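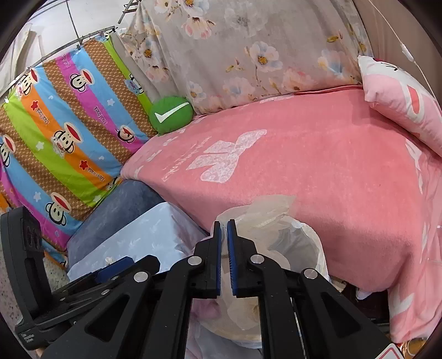 Wetine is a science fiction film series created by the writer and director Vy Tiêu. It consists of three feature films and a television continuation of seven episodes. The series is set on the freight moon of the same name and follows the crew of the cargo hauler Tadwood. Outside its home audience it is best known as the source of the "wrong door" meme, a still with a caption taken from the second film.

Setting

Wetine is the smallest of four inhabited moons in the system. Its surface is given over to storage yards, and most of the population lives below ground in pressurized housing blocks. Control of the yards is held by the Fustota, a hereditary shipping authority that sets landing fees and issues pilot licenses. The Fustota is seldom shown directly. In the first two films its orders arrive only as printed slips, and its officers do not appear until the opening of the third.

Faster-than-light travel is not used in the series. Trips between moons take days or weeks, and much of the running time takes place in transit. The Tadwood is registered under hull number 1138, which is painted on both sides of the ship and read aloud at each docking.

Plot

The first film introduces Captain Võ, a licensed pilot who accepts a sealed container in place of an unpaid debt. The container is found to hold the original deed to the yards, drawn up before the Fustota took control. Võ and the loader Ansa attempt to return it to the records office and are refused landing on two moons.

The second film begins shortly after the first. The Tadwood is impounded, and the crew is separated across the housing blocks. The central section follows Võ through an unlit service level in search of the ship's engineer. The film ends with the deed divided between two characters who do not trust each other.

The third film covers the hearing at which the deed is read. The Fustota concedes the yards but keeps the power to license pilots, and Võ is barred from flying. The final shot shows the Tadwood leaving under another captain.

The television continuation takes place a generation later. Ansa, by then an elderly yard manager, is the only major character to return.

Cast and production

Tuấn Nghiêm plays Captain Võ in all three films. Tsegereda Wolde plays Ansa in the films and again, under aging makeup, in the continuation. Nhung Lại joined the cast in the second film as the engineer. The music for the entire series was written by Nghĩa Quách, who used a recording of harbor machinery as the base of the main theme.

The ship's interior was built as a single connected set, so that actors could walk from the cargo hold to the cockpit without a cut. It was kept in storage between productions and repainted for each film. The service level was shot at night in a parking structure, with the ceiling lights removed and replaced by lamps carried by the cast. Model work was used for exterior views of the ship in the first film. Digital effects replaced it in the second, and the third used both.

An early cut of the second film ran more than 4 hours. Tiêu removed a subplot about a rival hauler, parts of which were later used in the fifth episode of the continuation.

"Wrong door" meme

Late in the second film, Võ opens a hatch, finds a room full of Fustota clerks eating lunch, says "Wrong door, carry on," and closes it. A still of Nghiêm in the hatchway began to circulate on message boards in November of the release year. It was captioned at first with the original line and later with descriptions of unwanted situations, such as joining the wrong video call.

Variants include a version with the clerks' faces replaced and a looping clip in which the hatch opens and closes without end. Nghiêm was asked about the meme during publicity for the third film and said he had not seen it. The hatch scene is repeated in the first episode of the continuation, with Ansa in the doorway and the line left unspoken.

Reception

Reviews of the first film praised the ship set and criticized the pace of the middle section. The second film was received more warmly and is usually ranked highest by fans. Opinion on the third was split, with most objections directed at the length of the hearing.

Continuity

The hull number is missing from the port side of the ship in two shots of the first film. In the third film the deed is shown with a red seal, although the seal was black when the container was first opened. A line in the continuation attributes the change to a certified copy.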